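Handheld Gripper Session Checklist: Clothes on a Bed
Last updated: Sunday, April 21, 2024

Rewi folding and spreading set, home sessions. Go through it top to bottom before the first take and again after any break longer than 10 minutes. Mark each line OK, FIX or N/A. Comments go under the line, and please do write them, they're the best part of this sheet!

1. BEFORE THE FIRST TAKE

1.1 Finger pads seated flat, no lifted corners. OK
1.2 All four pivot pins flush on both sides. OK
Comment: Run a fingertip over them as well as looking. Quilted fabric finds a proud pin before you do.
1.3 Fingers open and close fully, no grinding, no grit in the linkage. OK
1.4 Lens wiped with a dry cloth. FIX
Comment: Smudge at the left. Wiped, rechecked, fine.
1.5 Sheet pulled smooth over the mattress, other bedding pushed back to the wall or the head of the bed. OK
1.6 Pockets emptied. Coins, keys, tissues, everything. OK

2. GARMENT LAID OUT

2.1 One garment on the bed at a time. OK
2.2 Back up or front up, written on the log before recording starts. OK
2.3 Whole garment reachable without leaning a knee on the mattress. OK 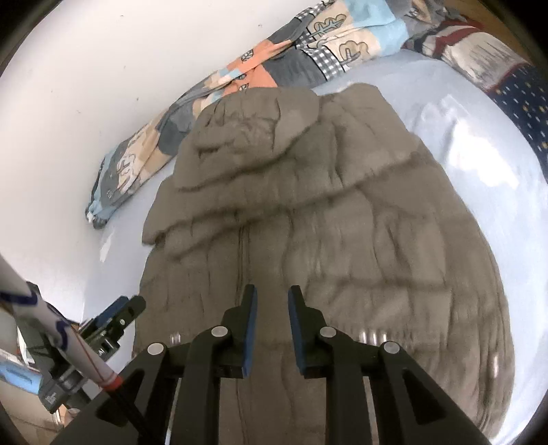

2.4 Zippers and snaps noted on the log. OK
Comment: Puffy jackets are such good material for this. They push back, they slide, they puff up again where you just flattened them. If you only have time for one garment, make it one of these.
2.5 Approach height: stop just over the cloth, check the gap, then go down. OK
Comment: Tomos Bellis asked if we could drop the pause. Please keep it. The Lara reviewers use it to find the start of each grasp, and in the last batch of 356 takes they sent back the four that skipped it.

3. DURING THE TAKE

3.1 Grip fabric, never hardware. OK
3.2 Lift slowly for the first hand's width. OK
3.3 Stop at once if a seam strains or a thread catches. OK
Comment: Stopping is a good take. Label it "stopped" and keep the file.
3.4 Free hand out of the space between the fingers at all times. OK
3.5 Cables clear of the closing path and of your feet. FIX
Comment: Check this one twice. A cable that was fine for folding can be in the way as soon as you turn to reach a sleeve.

4. TRIMS, BEADS AND OTHER SMALL PARTS

4.1 Trims looked over before the first grasp, loose ones reported. OK
4.2 Grasp points picked on plain cloth, clear of beads and loops. OK
4.3 Pads checked for scratches after each garment with hard trim. OK
Comment: I love that we have decorated pieces in the set now. A pearly bead by a pocket is a real test of whether you planned your grasp or just went for the middle. Go for the hem or a quilted panel and work from there.

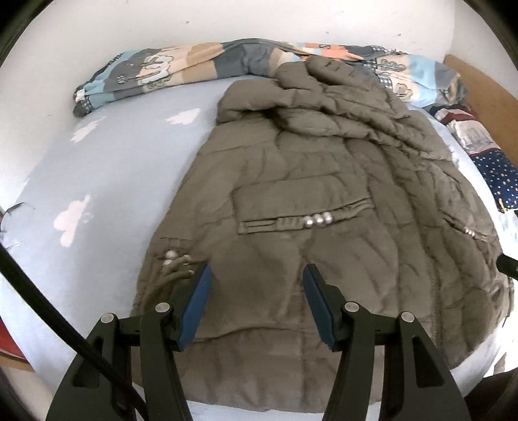 Hadiza Wike

4.4 Gathered or looped trim: come in from the side, fingers wide, and watch the tips on the way out as well as on the way in. OK
Comment: Nkechi Ajayi's tip, and it works beautifully.

5. CLOSING UP

5.1 Garment looked over for pulls and snags, result written on the log. OK
5.2 Fingers left open, gripper laid on its side, off the bed. FIX
Comment: It was on the pillow when I came back in. Floor mat, please.
5.3 Files copied and count matched to the log. OK
Comment: 352 on the log, 352 copied.
5.4 FIX lines from today carried to the top of the next sheet. OK
Carried: 3.5, 5.2.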